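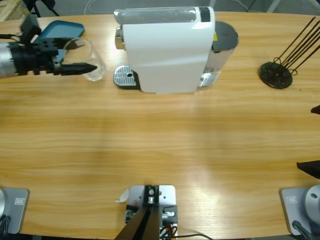
I'd walked past the old Duggan Baths in Ostport for years without giving them a thought, and then the council put a demolition notice on the gate and suddenly I was at every meeting going. So was Bianka Hajdu, and last week I finally got her to sit down with me.

"They want it for housing, fine," she told me. "But ask how many flats. It was 600 in the first plan, and now they won't give you a figure at all."

She's spent months on this (I've seen the folders!) and has gathered 1,563 signatures against the sale to Trisar, the developer that already owns the two plots next door.

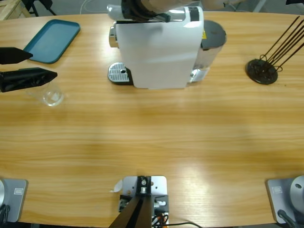 I asked if she really thought the building could be saved. The roof has been leaking for seven years, after all.

"It's a roof. You mend roofs," she said, and laughed. "Ustholm had the same trouble with their market hall and it's open six days a week."

Not everyone I spoke to on the street agrees with her.
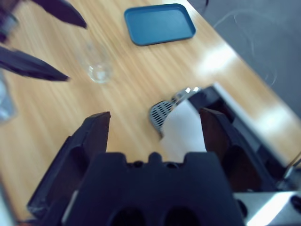 According to Colin, the baths were freezing even when they were open, and he'd happily see the lot come down if it meant his daughter could rent nearby. Bianka has heard that one plenty. The council votes in October, and she's got a seat booked at the front.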